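一部电影是怎样剪出来的

适合阅读年级:小学四年级以上

电影院里放的一部电影,通常长九十分钟到两个多小时。拍摄的时候,摄影机录下的素材要比这长得多。把这些素材挑选、截短、排好顺序,再配上声音和颜色,这项工作叫做剪辑和后期制作。本文按照工作的先后顺序,说明一部电影从拍摄结束到进入影院之间要经过哪些步骤,以及同一部电影为什么会有不同的“版本”。

文中用一部中等规模的故事片做例子,片名叫《弗利基冯》(Flikivon),由巴卡德影业(Barkard)制作,讲一座海边灯塔停电之后发生的事。

一、先认识几个词

镜头:摄影机从开始录到停止录,中间得到的一段连续画面。剪辑之后,从一个剪接点到下一个剪接点之间的画面,也叫一个镜头。

条:同一个镜头往往要拍好几遍,每拍一遍叫一条。演员说错了词,灯光闪了一下,或者导演想看另一种演法,都要再来一条。

场:在同一个地点、同一段时间里发生的事情,合起来叫一场。主角在厨房里吃早饭是一场,他走到码头上是另一场。

帧:电影画面看起来会动,其实是许多张静止的画面很快地一张接一张播放。每一张叫一帧。影院里的电影大多每秒播放二十四帧。

素材:拍下来、还没有剪的全部画面和声音。

时间码:给每一帧编的号码,写成“时:分:秒:帧”四组数字。有了时间码,剪辑师可以准确地说出某一帧在哪里。

这几个词的大小关系是:很多帧组成一个镜头,一个或多个镜头组成一场,很多场组成一部电影。

二、素材的整理

《弗利基冯》拍摄结束时,一共留下3442条素材。如果不整理,要找到其中的某一条会非常慢,所以整理是剪辑的第一步,由剪辑助理负责。

整理包括下面几件事。

第一件是备份。数字摄影机把画面存在存储卡上。卡里的数据要复制到硬盘里,而且要复制3份,放在不同的地方。复制之后,电脑会给原来的文件和复制的文件各算出一个“校验值”。两个校验值相同,说明复制没有出错。校验值对上之前,存储卡不能清空。

第二件是同步。电影的画面和声音常常由两台机器分别录制,摄影机录画面,录音机录声音。要把它们对齐,需要一个共同的记号。场记板就是做这个用的。拍摄开始时,有人在摄影机前把场记板的两块板合上,发出“啪”的一声。画面上能找到两块板碰到一起的那一帧,声音里能找到“啪”的那个尖峰,把这两处对在一起,后面的画面和声音就都对齐了。现在很多剧组同时使用时间码来同步,但场记板仍然保留,作为第二种办法。

第三件是登记。每条素材都要写清楚属于哪一场、哪个镜头、第几条,再加上拍摄时的备注。备注由场记在拍摄现场写下来,例如“结尾有风声”“导演满意”“演员左手拿杯子”。

第四件是制作代理文件。原始画面非常清晰,文件也非常大,普通的剪辑电脑处理起来很吃力。助理会为每条素材生成一个小一些的副本,剪辑时用副本,全部剪好之后再换回原始文件。这个小副本就叫代理文件。

三、从粗剪到定剪

整理完成后,剪辑师开始工作。电影不一定按照故事的顺序拍摄。灯塔里的戏可能放在同一个星期拍完,不管它们在故事里是开头还是结尾。因此剪辑师要对照剧本,把每一场放回应有的位置。

第一次排出来的完整版本叫粗剪。粗剪里每一场都有,每一句重要的对白也都有,但是长度往往超出很多。《弗利基冯》的粗剪比最后的成片长30分钟。这时候还没有正式的音乐,特效画面也没有做好,有些地方只放一张写着“此处缺镜头”的黑底字幕。

接下来剪辑师和导演一起反复观看、反复修改。他们要判断的问题主要有这样几类:

观众能不能看明白。如果主角在第十场提到一把钥匙,而观众从来没有见过这把钥匙,就需要在前面补上一个钥匙的镜头。

这一场有没有必要。有的场拍得很好,但是去掉之后故事仍然完整,节奏还更紧凑,那么它可能会被去掉。被去掉的场叫删减场。

镜头停留多久合适。一个空镜头停两秒和停六秒,观众的感受不同。停得短,显得急;停得长,显得静,也可能显得闷。

用哪一条。同一句话,第二条说得轻,第五条说得重。选哪一条,会改变观众对这个人物的看法。

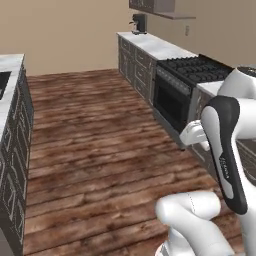 选条的工作还要顾到前后能不能接上。前一个镜头里演员左手拿杯子,后一个镜头里变成右手拿,观众就会觉得奇怪。这种前后一致的要求叫做连戏。场记在现场写的备注,到这时就派上了用场。如果最好的两条接不上,剪辑师可以在它们中间插入另一个人听话的镜头,等画面再回到原来的演员身上,杯子换了手也不显眼。

经过许多轮修改之后,画面的顺序和长度不再改动,这个阶段叫定剪,也叫锁定画面。锁定之后,声音、音乐、特效和调色各组才能放心开工。如果锁定后又把某个镜头缩短半秒,后面所有声音和音乐的位置都会跟着错开,各组都要返工。

四、几种常用的接法

把两个镜头接在一起,最简单的办法是直接接上,前一个镜头的最后一帧后面,紧跟着后一个镜头的第一帧。这叫切。电影里绝大多数的接法都是切。

叠化是前一个画面逐渐变淡,后一个画面同时逐渐显现。它常用来表示过了一段时间。

淡出是画面逐渐变黑,淡入是从黑色中逐渐出现画面。它们常放在一个大段落的结尾和开头。

交叉剪辑是把两个地方发生的事轮流给观众看。灯塔里的人在修灯,海上的船正在靠近,画面在两边来回切换,观众就会认为这两件事同时进行。

声音也可以和画面错开。后一场的声音先响起来,画面再切过去,这种接法叫声音先行。反过来,画面已经换了,前一场的声音还在继续,叫声音延后。两种办法都能使场与场之间的过渡不那么生硬。

还有一条规则叫一百八十度规则。两个人面对面说话时,可以想象有一条直线把他们连起来。摄影机一般只放在这条线的同一侧。这样,左边的人始终朝右看,右边的人始终朝左看。如果摄影机跑到了线的另一侧,接起来以后,两个人可能会像是朝着同一个方向说话。导演有时会故意打破这条规则,让观众感到混乱,但大多数时候会遵守。

五、特效、声音和颜色

《弗利基冯》一共有453个特效镜头。负责制作的是库什尼尔视效(Kushnir)。特效镜头并不都是爆炸和怪兽。有的只是擦掉画面里的一根电线,有的是把晴天的云换成阴天的云,有的是把演员背后的绿布换成大海。

换背景时常用的办法叫抠像。演员站在一块颜色均匀的绿布或者蓝布前面,电脑找出所有接近这种颜色的部分,把它们变成透明的,再把另外准备好的背景放到后面。演员的衣服不能和布的颜色相同,否则衣服也会变透明。布上的光线要均匀,否则布上较暗的地方不容易被识别出来。

声音的工作分成好几项。对白剪辑负责整理演员说的话,去掉杂音。有些话在现场录得不清楚,演员要到录音棚里看着画面再说一遍,这叫补录对白。拟音师看着画面,用各种道具做出脚步声、关门声、衣服摩擦的声音。雪地上的脚步声可以用装着淀粉的布袋捏出来。环境声则是风声、海浪声、远处的车声一类,它告诉观众故事发生在什么地方。

作曲者根据锁定的画面写音乐。画面锁定之前,剪辑师往往会先放上别的现成音乐,用来试节奏,这叫临时音乐。正式的音乐写好以后,临时音乐要全部换掉。

最后把对白、音效和音乐合在一起,调整各自的大小,叫混音。混音师要保证人物说话时音乐不会盖住对白,还要决定哪个声音从左边的喇叭出来,哪个从右边或后面出来。

调色是调整画面的明暗和色彩。同一场戏可能从上午拍到下午,太阳的位置变了,画面的颜色也会变。调色师先把它们调得一致,再根据故事的需要做整体的变化。灯塔停电以后,全片的颜色偏向蓝灰,就是在这一步完成的。

六、试映

画面基本剪好以后,制片公司有时会请一些普通观众来看,这叫试映。试映时电影不一定全部完成,特效可能还是半成品。看完之后,观众填写问卷,回答哪里看不懂、哪里觉得长、最喜欢和最不喜欢哪个人物。

《弗利基冯》试映了一次。问卷里提得最多的问题是:灯塔为什么会停电?剧本里原有一场戏交代了原因,粗剪之后被删掉了。试映以后,剪辑师把这场戏的后半段放了回去,前半段仍然不用。

如果要加的内容没有拍过,剧组可能需要重新集合起来再拍几天,这叫补拍。补拍时要注意演员的头发长短、衣服和布景是否和原来一样。如果布景已经拆除,就得重新搭建,或者用特效来做。

七、为什么会有不同的版本

同一批素材可以剪出不止一部电影。观众经常听到的版本名称有下面几种。

影院版:在电影院公开放映的版本。它要考虑影片长度,片子越长,一个影厅一天能放的场次就越少。

导演剪辑版:按照导演本人的意见剪成的版本。在有些公司,最后怎样剪由制片公司决定,导演可以提意见,但没有最后的决定权。决定影片最终样子的权利叫最终剪辑权,由谁拥有,要看拍摄之前签的合同。如果影院版和导演的想法差别很大,以后又有机会和经费,公司可能会再推出导演剪辑版。

加长版:在影院版的基础上加入一些删减场。它比影院版长,但不一定代表导演最想要的样子,所以加长版和导演剪辑版不是一回事。

修复版:老电影的胶片会褪色、划伤。把胶片逐帧扫描进电脑,去掉划痕,恢复颜色,就得到修复版。修复版一般不改变故事内容。

航空版和电视版:为了在飞机上或电视里播放而调整过的版本,有时会缩短,有时会换掉不适合的画面或词语。

制作一个新版本,并不是把删掉的画面接回去就可以了。删减场当初往往没有做完特效,没有混音,也没有调色。放回去之后,前后的音乐要重写或者重新剪接,片尾的演职员名单也可能需要更改。这些工作都要花时间和钱。

巴卡德影业为《弗利基冯》准备了两个版本。影院版定在6月上映,导演剪辑版随后放在森杜米斯(Sendumis)影片网站上,长度多出约12分钟,主要增加了海上的部分。

八、送到影院

成片完成后,会被做成一套数字文件,称为数字电影包,里面有画面、声音和字幕。文件是加密的,影院要有密钥才能播放。密钥规定了可以在哪一台服务器上播放、从什么时间开始、到什么时间结束。时间没到,即使文件已经存在影院的服务器里,也放不出来。

放映员在正式放映之前会检查画面的比例对不对、各个喇叭有没有声音、字幕有没有缺漏。

九、可以自己做的练习

准备一部能录像的手机或平板电脑,使用前请先征得家长同意。选一件简单的事情来拍,例如倒一杯水。

1. 先拍一个远一些的镜头,能看到整个人和桌子。
2. 再拍一个近的镜头,只拍手和杯子,把同样的动作重新做一遍。
3. 拍一个脸部的镜头,眼睛看着杯子。
4. 用手机自带的剪辑软件把三个镜头接起来,在手刚碰到水壶的那一刻,从远镜头切到近镜头。
5. 播放一遍,检查动作是否连得上,手有没有突然跳到别的位置。
6. 把顺序改成先近后远,再播放一遍,和前面的做比较。
7. 保留画面不动,只换掉声音,例如换成一段很慢的音乐,再看一遍。

练习时,每次只改一个地方,并把改动写在纸上。正式的剪辑工作也要给每一稿编号,并记录改了什么,以便需要时能找回以前的一稿。

小词典

粗剪:第一次排出来的完整版本,通常偏长。
定剪:画面不再改动的版本。
删减场:拍了但没有放进成片的场。
连戏:相邻镜头之间的动作、物品、光线保持一致。
拟音:看着画面用道具做出声音。
抠像:把指定颜色的背景变成透明。
最终剪辑权:决定影片最终样子的权利。
数字电影包:送到影院放映的一套加密文件。

更新日期:2026-03-05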